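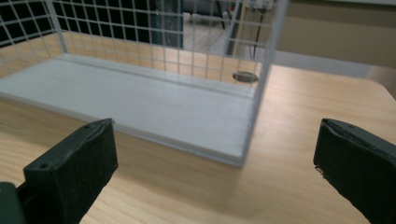
Figure 2. A pale gray wire-sided rack with an open front, on a light wood-grain table.

4.2 Do small groups make neighbors?

The claim that church small groups spill over into neighborhood life is repeated so often in the practical literature that it is rarely tested. Course guides promise that people who meet weekly to read and eat together will go on to know the names of those living on either side of them. Hodžić's earlier survey work is usually cited in support, but that survey asked members how "connected" they felt, and feeling connected is cheap. We wanted to know whether they could name anyone.

Our sample covers 50 groups in two towns, Sovby and Vilent, with 700 members on their rolls. Rolls are generous documents. Several listed people who had moved away, and one leader in Vilent kept a couple on the list out of what she called hope. We left such cases in, as the groups themselves do when they report growth, and note that this makes our attendance figures look worse than a stricter count would.

Members were asked in January, before the courses started, to write down the first names of adults living within a short walk who did not attend their church. They were asked again after the last session. The gain was small: on average, a member could name 2 more people at the end than at the start. Given that the first form had just told them what we were interested in, we do not find this impressive. A person who knows that a question is coming back has every reason to introduce himself over the fence.

Leaders read the same result more warmly. In interviews they spoke of shared meals, rides to the hospital, a block party in Sovby that had "come straight out of week four." We have no wish to wave these stories away, but when we traced them, most of the help had passed between people who already belonged to the same group. The block party had been held in earlier years too — a point the leader conceded when asked.

The Zupan workbook, used by 20 of the groups, sets weekly tasks such as inviting a neighbor for coffee. Groups using it did no better than those working through a plain Bible study with no tasks at all. It may be that the tasks were skipped. Completion was recorded only by a show of hands, and we would not build much on a show of hands in a room full of friends.

One pattern does deserve a closer look. Groups that met in houses rather than on church property had a slightly larger gain, and it held in both towns. Hosts accounted for nearly all of it. Cars on the street and strangers at the door seem to start conversations — some of them complaints about parking — and the host is the one who has them. If so, the benefit belongs to a single household per group, and describing it as a change in the neighborhood, as the Postbridge training notes do, goes well beyond what our forms can support.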